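Cómo escribir la reseña de una obra de teatro para un blog

Llevo varias temporadas publicando reseñas de teatro y cada cierto tiempo me escribe alguien que quiere empezar y no sabe por dónde. Explico el método que uso yo. Sirve para una reseña de 400 palabras, que es la extensión que aceptan la mayoría de los blogs y revistas pequeñas.

Antes de la función

Lee la sinopsis y la ficha artística, y poco más. No leas otras reseñas: luego cuesta separar lo que has visto de lo que te han contado. Si la obra es una adaptación de una novela que no conoces, puedes ir sin leerla, pero dilo en el texto.

Llega con tiempo para recoger el programa de mano. De ahí saldrán los nombres del reparto, la dirección, la iluminación y el vestuario. Comprueba que estén bien escritos antes de publicar. Un apellido mal puesto es el error que más correos me ha traído.
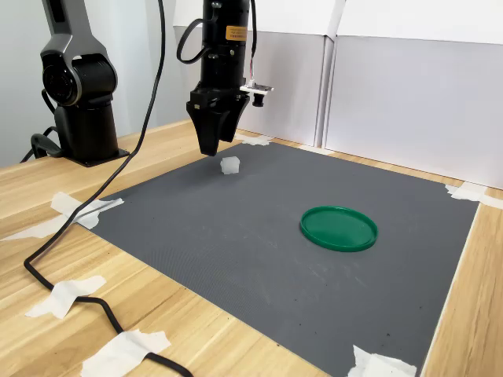
Brazo y pinza sobre la mesa de madera.

Durante la función

1. Toma pocas notas. Yo uso una libreta pequeña y escribo a ciegas, sin mirar el papel. Con 4 o cinco palabras por escena basta para recordarla después. El móvil no se saca, ni siquiera con el brillo bajo.

2. Apunta frases literales solo si piensas citarlas. Si no estás seguro de las palabras exactas, no pongas comillas.

3. Fíjate en el público. Si la sala se ríe en un momento que a ti no te hace gracia, anótalo. Es información útil para quien lee.

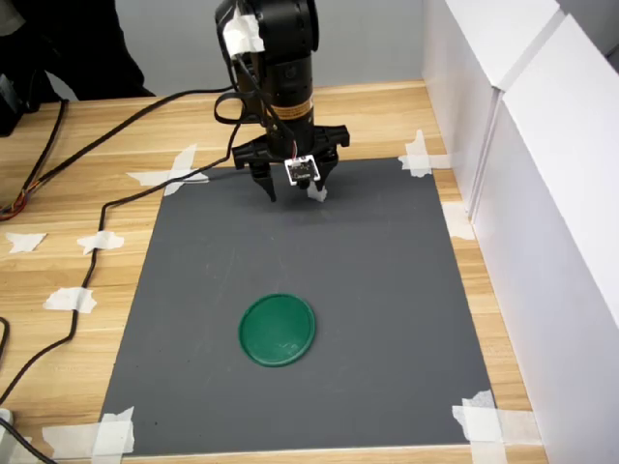

4. Mira el reloj al empezar y al terminar. La duración que aparece en las webs de los teatros no siempre coincide con la real, y muchos lectores dependen del último autobús.

Al llegar a casa

Escribe un borrador esa misma noche, aunque sea malo. Al día siguiente se conservan las opiniones, pero se pierden los detalles: cómo entraba un personaje, qué sonaba en el cambio de acto, dónde se sentaba el músico.

La estructura que sigo es esta:

Primer párrafo: qué obra es, dónde se representa y una idea clara sobre ella. Nada de empezar con la historia del teatro desde los griegos.

Segundo párrafo: el argumento, en 100 palabras como máximo. Se cuenta el punto de partida y se para ahí.

Tercer y cuarto párrafo: interpretaciones, dirección y puesta en escena. Cada adjetivo tiene que ir acompañado de un momento concreto. Si escribes que una actriz está espléndida, explica en qué escena y qué hace.

Último párrafo: a quién se la recomendarías, fechas y precio de la entrada.

Un caso práctico

En May, como decía el programa, que venía en inglés, vi Miline en la sala Baltach, con la compañía Hnatiuk. Mi primer borrador decía: «La escenografía es muy original». Lo cambié por: «Todo ocurre alrededor de una escalera que los actores giran a mano, y cada giro nos lleva a otra habitación de la casa». La segunda versión ocupa más, pero permite que el lector se haga una idea y decida si le interesa.

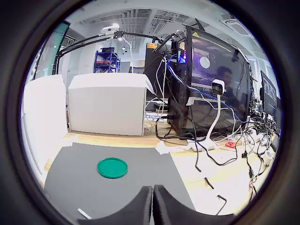
La tapa verde sobre la tapete gris.

Revisión y publicación

Deja pasar una noche y lee el texto en voz alta. Quita los «sin duda», los «no deja indiferente» y los «imprescindible». Si la obra no te gustó, comprueba que criticas el trabajo y no a las personas.

Para el titular, pon siempre el nombre de la obra. Yo escribo «Reseña: Miline, en la sala Baltach» y con eso la gente la encuentra en el buscador. Las fotos de escena se piden al departamento de prensa, y hay que copiar el crédito tal como lo mandan.

Si quieres practicar con algo accesible, el ciclo de piezas breves de Trastbridge tiene entradas a 19 euros y permite ver varias obras la misma tarde.

Última actualización: 26/06/2019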